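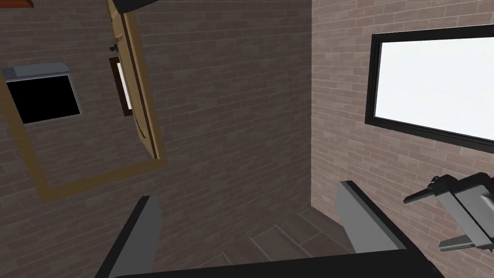
Setting up your first two-arm practice run in the simulator

Furkwood Robotics Club, notes for new members. Updated 2nd October.

These notes are for the students who joined the simulation group this term. You need a club laptop, the Zovstead scene package and your own copy of the controller folder. Please do not work in the shared folder. Last January two teams saved in it on the same evening and one of them lost its grasp routine.

Step 1. Load the room

Open the simulator and choose the meeting room from the Zovstead list. Wait until the textures have finished loading before you press Start. If the walls stay plain grey, close everything and load the room again. It is faster than searching for the mistake.

Set the random seed to 14. All of us use the same seed for the first exercise, so that we can compare our results at the club meeting. Later you may change it as you like.

Step 2. Check the wrist views

The program opens one window for each gripper and one for the head. Start with the wrist windows. You should see both fingers of the gripper, and behind them the room at some angle. The angle depends on how the wrist is turned, so don't try to correct it with the view settings. Many beginners do this, and then their left and right are mixed up for the whole session.

Send the open command to each gripper separately. Look which window reacts. If the wrong one reacts, the two names are exchanged in your config file, and you must correct it there and not in the code.
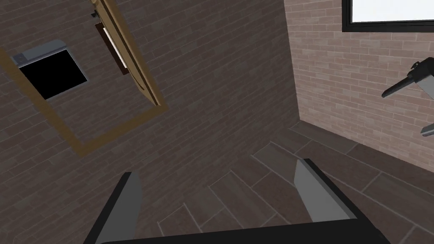

Right wrist view with the fingers open and nothing between them.

Write down the finger opening that the console prints. You will need this number in Step 4, when you compare it with the width of the rim.

Step 3. Find the bowl in the head view

Now change to the head window. The task for this exercise is the bowl on the long table. We chose it because a bowl has a rim on every side, so there is more than one correct way to take it. The left arm has no work in this exercise. Raise it and keep it away from the chairs, as the chairs are solid objects in this room and a contact will stop the run.

Move the right arm in small steps. First bring the gripper to the side of the bowl, a little higher than the rim, and only then go down. If you come straight from the front, the lower part of the gripper touches the edge of the table before the fingers arrive. 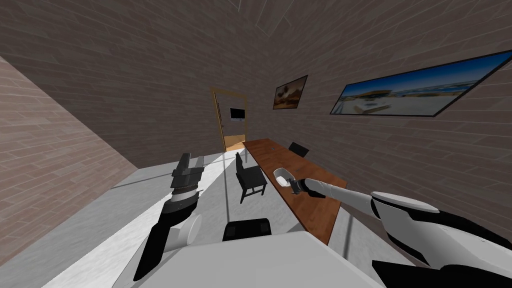 Head view: right gripper beside the white bowl, left gripper raised over the floor.

Step 4. Close and lift

Close the fingers at the slow speed. When the force value stops growing, wait two seconds and lift by 4 cm. Do not lift higher in the first try. If the bowl turns in the fingers, you have taken it too near to the top of the rim. Open, go down a little more and repeat.

The Espinoza script in your folder makes the scoring. Run it after each try, also after the bad ones. We want the failed tries in your log, with one line of explanation in your own words. "Did not work" is not enough. Write which arm, at which step, and what the console said.

Step 5. Return to the ready position

Bring the right arm back above the table first, then away from it. Keep the left arm where it is until the right one has finished. When both arms are still, save the log under your team name and upload it to the Clolari board before the next meeting.
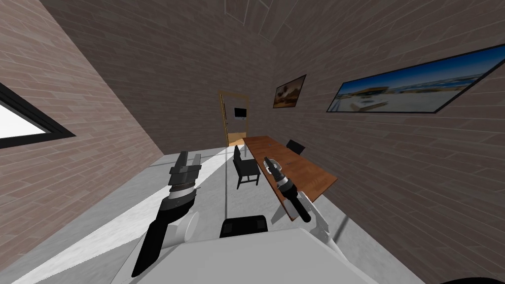
Can I do this exercise with a game controller instead of the keyboard?

Use the keyboard for your first two runs, please. After that a game controller is fine, but you have to lower the stick sensitivity to almost the minimum, otherwise the arm moves too far with every touch. The settings file for it is in the same folder as the scoring script.

If something is missing in your folder, write it on the board under "Simulation, help" and add your laptop number.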